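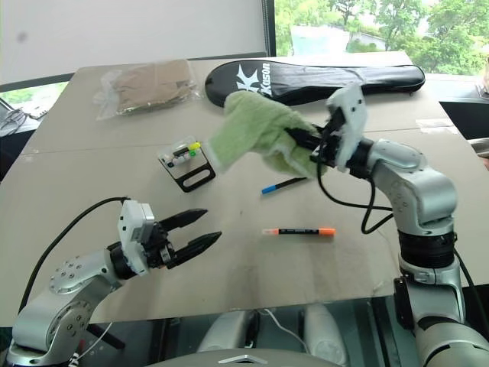 Ticket 3081: Uvavent ventilation unit, low airflow in workshop
Site: Stemadis, ground floor
Opened by: Liis Ots
Assigned to: Amrit Robichaud, Cirico building services
Status: Monitoring
Priority: Normal

May 23, 2025, 8:40
Liis Ots wrote:
The ventilation in the workshop has been weak all week. The wall panel shows fault 53 and the fan goes to low speed a few minutes after I reset it. The office side is fine. I have reset it twice. Filters were changed in the spring, but I don't know by whom.

9:15
Amrit Robichaud wrote:
Fault 53 on this model is low pressure on the supply side. Please don't reset it again for now, as it clears the log. Can you check whether the outside intake grille is blocked, and send me the filter size printed on the frame?

10:05
Liis Ots wrote:
Grille is clear. I took off a few leaves. I can't get the filter door open, the lower latch is stuck.

13:30
Amrit Robichaud wrote:
On site. Latch was bent, straightened it. The supply filter was in backward and had pulled out of its track at one corner. Refitted it with the arrow toward the fan. Supply pressure went from 53 to 160 Pa at normal speed. Fault cleared and has not come back after an hour.

Also checked the two ceiling diffusers in the workshop. Number 2 was turned almost shut. Opened it to match the other one.
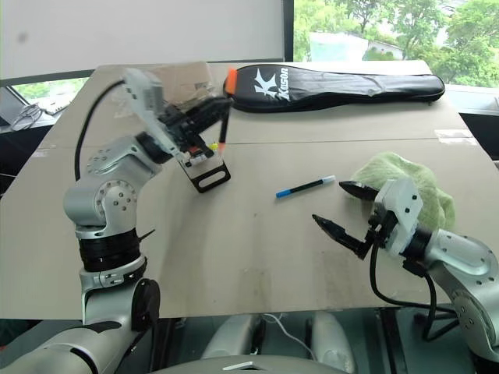 Workshop table, Stemadis ground floor.

14:50
Liis Ots wrote:
Much better in here. There is still a faint whistle when the fan goes up to high. Is that the latch?

15:10
Amrit Robichaud wrote:
Most likely. The door seal is flattened next to the latch. I have asked Boonmee Kongkaew to order a seal and a new latch. Keep the fan on normal until they are fitted. If 53 shows up again, take a photo of the panel before touching anything.

15:35
Boonmee Kongkaew wrote:
Seal and latch ordered. Delivery is in June. Leaving the ticket open until both are in.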